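**Progress report to the Golau fund: household chores strand**
Prepared by Ximena Zepeda, 2023-06-24

You asked for a plain answer on whether the money is getting us closer to a machine that can sort and fold washing. My answer is: a little closer on picking things up, hardly at all on the rest.

Since April we have worked on one job, which is taking hold of a single piece of soft cloth and putting it where it is wanted. Our first proposal promised socks, tea towels and shirts by now. I thought that was hopeful when I signed it and I think so still. Shirts have been dropped from this period. Tea towels are waiting on a larger table.

People on our side show the task by hand, using the hand-held gripper, and the recordings are used to train the arm. Yareli Meléndez runs these sessions. She reports that knitted cloth gives the most trouble. It twists when it is gripped, it changes shape in the air, and what the camera gets is often a thin strip that says very little about the whole piece.
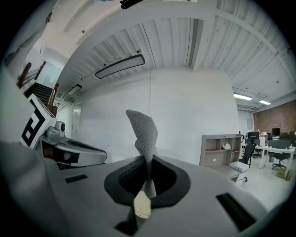

*Grey knit fabric at the gripper, seen from the tool's own camera.*

In the last round the arm made 100 attempts at lifting one item and laying it flat inside a marked area. It managed 55. A person doing the same job would be embarrassed to miss two. The failures were mostly at the laying down, where the cloth landed folded over itself and the arm carried on as though all was well. It has no good way yet of knowing that it has made a mess.

I would ask you to read the Trornum brochure with care. Their claim of a "laundry-ready" hand rests on a stiff cloth, always placed the same way up. We tried their settings on our own items and went back to ours within the week. Mahrous were more open with us and shared their list of failed grasps, from which we have borrowed freely.

Spending: 3,000 of the equipment line is unspent and I would like to move it to recording time. We have 137 usable recordings of knitted items, too few to say much about items the arm hasn't met before.

Next period:

- repeat the same test with mixed fabrics
- add a check after each placement, so a bad one is at least noticed
- one trial in the Grotel linen room, with a member of their staff present throughout

I don't recommend telling Grotel that this will save them any hours. Someone has to stand beside the arm for as long as it runs, and that person could fold the towels.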